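首页 | 版块 | 家居改造 | 二手交换 | 搜索 | 登录

本站使用 Cookie 改善浏览体验,继续浏览即表示同意。[知道了]

家居改造 > 家具翻新

主题:奶白色漆面发黄,到底要不要全部打磨掉重刷?

打印本页 | 发送到邮箱

楼主 半截砂纸
发表于 15/06/2024

家里有个梳妆台,实木腿,面板是中密度板,原来是奶油白,用了七年,台面靠窗那一边明显比另一边黄。抽屉里面没见光的地方反而更黄,这点我一直没想通。

目前打算这样做:台面和抽屉面板用240目打一遍,上封闭底漆,再刷两遍水性面漆,颜色还是要奶白,不要冷白。腿不动。

想问三个问题。一,旧漆不知道是油性还是水性,能不能直接刷水性的。二,封闭底漆是不是必须。三,刷子和滚筒哪个留痕少。预算300以内,不算砂纸。

2楼 柳树湾
先测旧漆。棉签蘸工业酒精,在背面擦半分钟,棉签上掉色、漆面发黏,多半是水性;没反应就是油性或者聚氨酯。油性上面可以刷水性,前提是打毛、除油。很多人打磨做了,除油没做,过一个月指甲一刮就掉一片。

梳妆台尤其要除油。护手霜、发油、定型喷雾都会落在台面上,喷雾里有的带硅,漆上去会缩成一个一个小坑。

3楼 老墙根
抽屉里更黄是正常的。油性漆里的醇酸树脂见光少反而黄得快,见光的那部分会被漂回来一点。你把抽屉打开在亮处晾几个星期,会浅一些。所以从这一点看,你那个大概率是油性漆。台面靠窗那边黄,我怀疑不光是漆,还有化妆品渗进去的色。

4楼 半截砂纸(楼主)
回2楼:刚去擦了,没反应,棉签是干净的。那就按油性处理。
回3楼:原来是这样,我还以为是抽屉里放过香薰。

5楼 Azadeh Bahrami
我去年四月刷过一个同类的,写一下经过,供参考。

我的台面没有全部打掉,只打到不反光为止。中密度板一旦磨穿旧漆,露出来的地方会吸水起毛,刷完摸着像绒布,还得再封再磨,多干一倍的活。边角最容易磨穿,我后来边角全部改成手磨,不用机器。

底漆用的是店里自己调的虫胶类,干得快,味道大,开窗。面漆两遍,中间隔24小时。说明书写四小时可以重涂,我第一次信了,结果第二遍把第一遍拖起来了,那天下雨,湿度高。 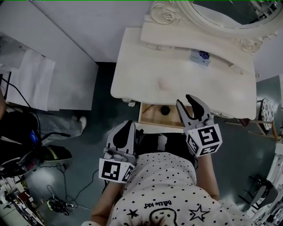 图片来源:坛友投稿,版权归原作者所有

颜色方面多说一句。奶白色在色卡上看都差不多,刷到台面这么大一块,偏黄偏粉就出来了。最好买小样,刷在A4硬纸板上,早上看一次,晚上开灯再看一次。我第一次选的那个,晚上在暖光灯下面像黄油。

6楼 不刷第三遍
不同意楼上说的底漆。梳妆台在卧室里,虫胶那个味道要散好几天,家里有小孩或者养鸟的不合适。水性封闭底漆现在也能挡黄,就是要刷两遍,慢一点。省那一天没有意义。

7楼 Azadeh Bahrami
水性的我试过,挡木节渗色不行,两个月后黄圈又出来了。当然我那个台面边上有一圈松木线条,楼主是中密度板,没有木节,情况不一样。味道的问题你说得对,我是搬到阳台刷的。

8楼 不刷第三遍
那就是说楼主用水性的没问题。

9楼 老墙根
也不一定。板子没有木节,但如果有口红印、染发膏的印,水性底漆照样会透。先用半湿的布擦一遍,看布上有没有颜色。有颜色的那一块单独点一层虫胶,其余用水性,味道也小。

10楼 Farhad Hassanpour
刷子还是滚筒没人答。我来答。

台面这种大平面用短毛滚筒,4寸的,绒毛越短橘皮越小。海绵滚筒会带气泡,有人喜欢,我不喜欢。抽屉面板如果有线条,线条先用斜口刷走一遍,趁湿马上滚平的地方。不要来回补,水性漆表面几分钟就结皮,一补就是一道。漆太稠可以加一点点水,别超过说明书上写的比例。

滚筒拆封以后先用胶带粘几遍,把浮毛粘掉。

11楼 柳树湾
补充10楼,天热的时候可以加缓干剂。还有,别在吊扇下面刷。

12楼 半截砂纸(楼主)
信息很多,整理一下我的理解:只打毛不打穿,边角手磨;除油;擦一遍看有没有渗色;有印子的地方点虫胶,其余水性底漆两遍;短毛滚筒。还有一个问题,面漆要不要再罩一层清漆?台面上天天放瓶瓶罐罐。

13楼 白瓷碗
别罩。白色上面罩油性清漆,半年就黄给你看,等于白刷。

14楼 Farhad Hassanpour
油性的不能罩,水性聚氨酯可以,选标明不黄变的。不罩的话,香水滴上去就是一个印,指甲油更不用说,洗甲水直接把漆咬掉。我觉得梳妆台台面必须罩,抽屉面可以不罩。

15楼 白瓷碗
水性清漆我罩过,白色上面也会稍微偏暖。楼主要的就是奶白,可能看不出来。但是抽屉不罩、台面罩,两边光泽会不一样,这个你得提前想好。

16楼 老墙根
最省事的办法是台面放一块玻璃,5毫米,磨边,让玻璃店按尺寸裁。下面垫透明胶粒,漆没干透之前别放,会粘住。

17楼 不刷第三遍
玻璃我不推荐,灰和粉底都往玻璃底下跑,掀起来擦一次很麻烦。铺个托盘就够了。

18楼 Banafsheh Akbari
问一下,腿不刷的话,腿和台面会不会两个白?我家的就是这样,新刷的台面一对比,腿显得特别旧,最后又返工刷腿。

19楼 半截砂纸(楼主)
腿是原木色,不是白的,没这个问题。不过谢谢提醒。

20楼 Banafsheh Akbari
那就好。拉手记得拆下来再刷,别学我贴胶带,撕的时候带下来一圈漆。

21楼 柳树湾
刷完别急着摆东西。表干和完全固化是两回事,水性漆要两三个星期才真正硬。这期间放杯子,底下会留一个圈。抽屉也先别关严,漆面贴漆面会粘。

22楼 半截砂纸(楼主)
决定了,台面罩水性哑光,抽屉也一起罩,省得光泽不一样。玻璃先不放。小样明天去买,两个奶白各拿一罐。等刷完底漆再上来说。

23楼 白瓷碗
哑光的罐底有沉淀,用之前要搅匀,别摇,摇了全是泡。

当前第1页,共1页 | 上一主题 | 下一主题 | 返回版块

打印本页 | 发送到邮箱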